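Ticket: corn-to-scale task, success label wrong
Project: Sarberg
Status: open

Pick the corn off the plate, place it on the scale. 200 trials logged, 3 marked success with no weight recorded. In the start layout the scale display shows no digits.

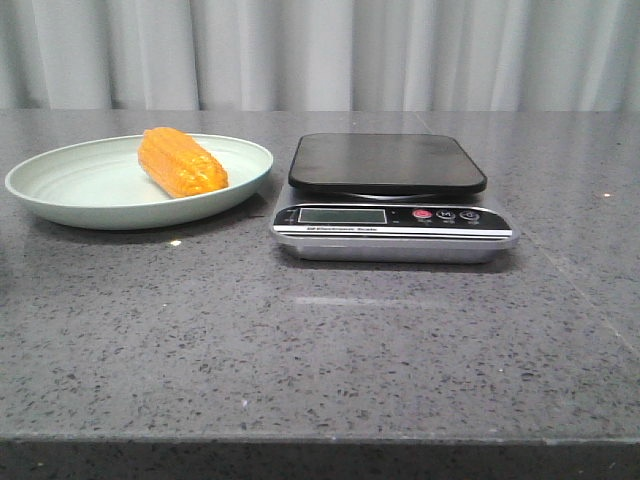

Parsons: is the label coming from the scale or from the vision model?

Vision model only. The scale was meant as a cross-check - it never got wired into the scorer. Approach pose over the cob, fingers open:
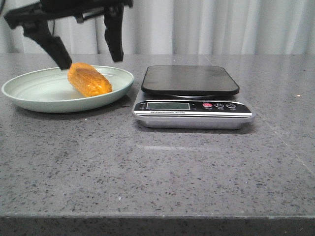

Marjorie Wragg asked whether the 3 trials could be rescored by hand before the method section is frozen. Yes, assigned to me. Scorer patch goes in after that.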